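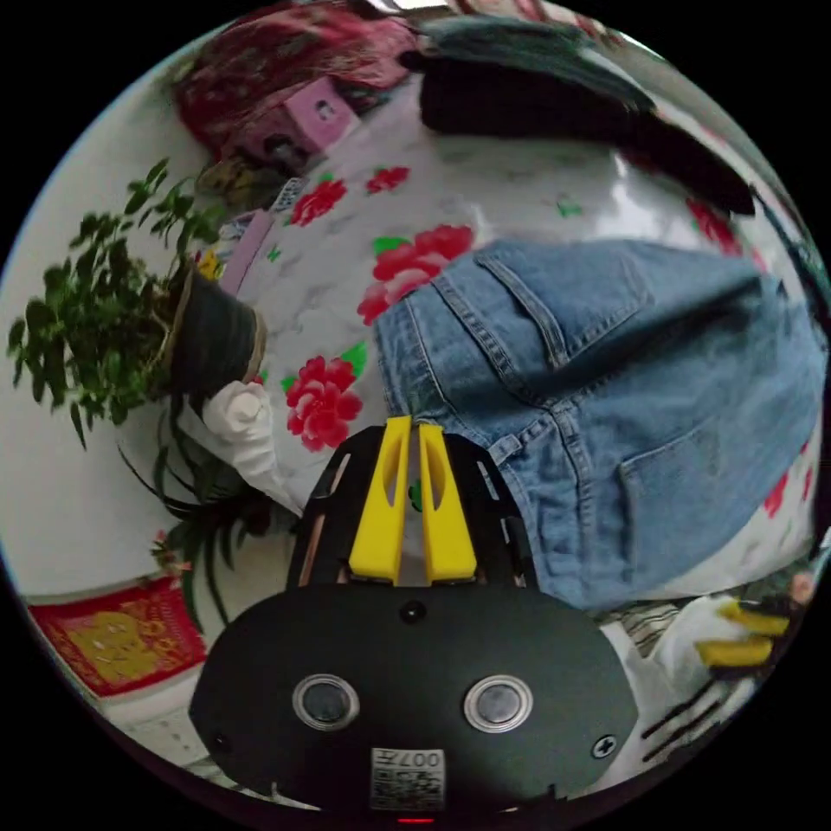

Isamu Ishida wanted to know why our club picked denim for the folding task when a towel has four clean corners and no zipper. Fair question. Jeans are stiff at the seams and limp everywhere else, so a policy that only learned corners falls apart on them. The Arroyo round scores garments with pockets, and we need the practice.

Our target is 300 demonstrations by the end of January. Sessions run 20 minutes, then we swap operators, because grip timing gets sloppy after that.

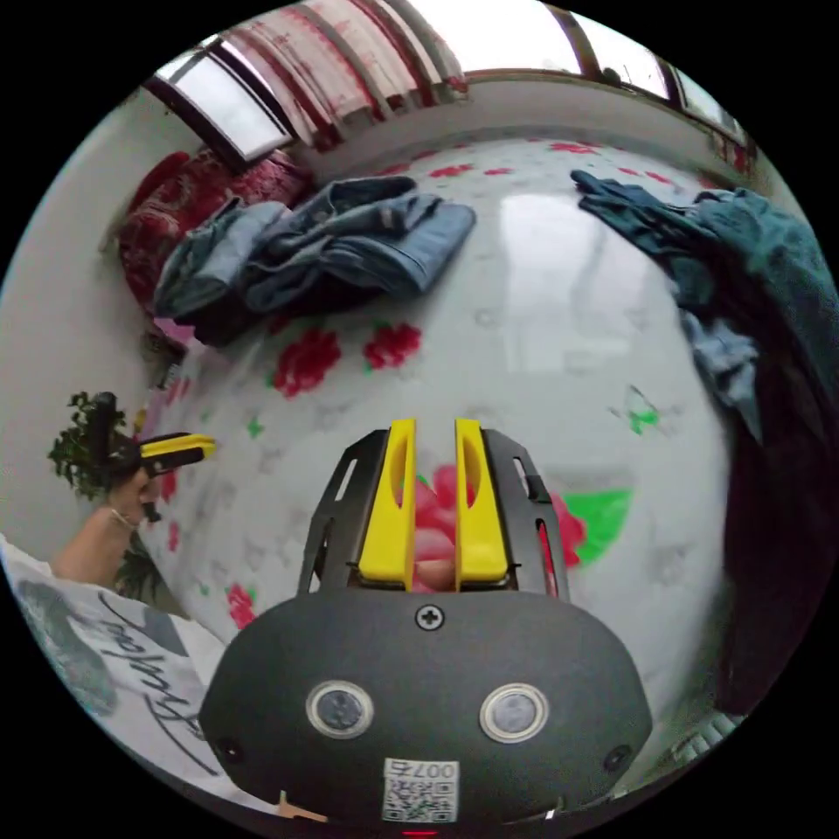
Rosalía Barrios wrote in to say her team at Palimia threw out every run where the two grippers crossed. We keep ours and tag them. The tag costs one column in the log — cheap enough.

Bedding is a separate problem. Printed sheets give the tracker plenty of features, but a sheet that slides under the garment moves those features too.

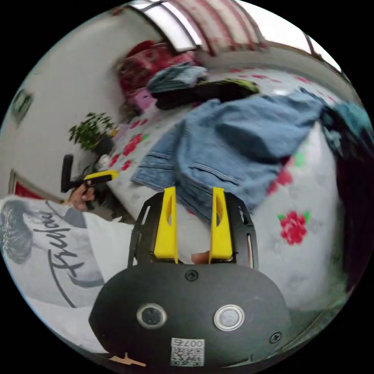

Jeans on the rose sheet, crumpled.

Next on the list is the waistband. Our folds drift there, and I suspect the release
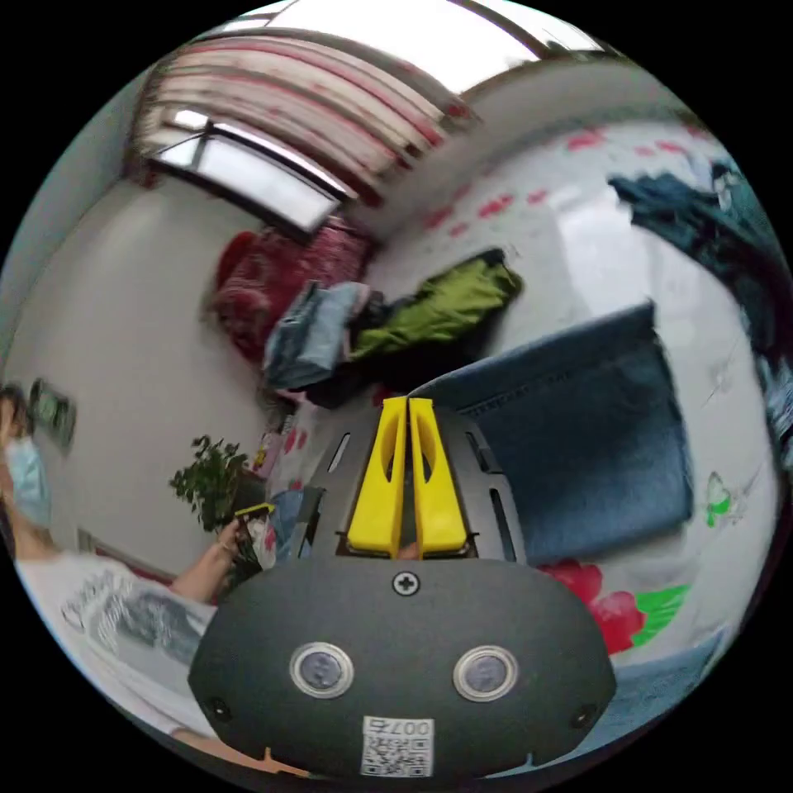 comes too early. I'll retrain with a longer hold at the end of each fold and post the curves on Wednesday.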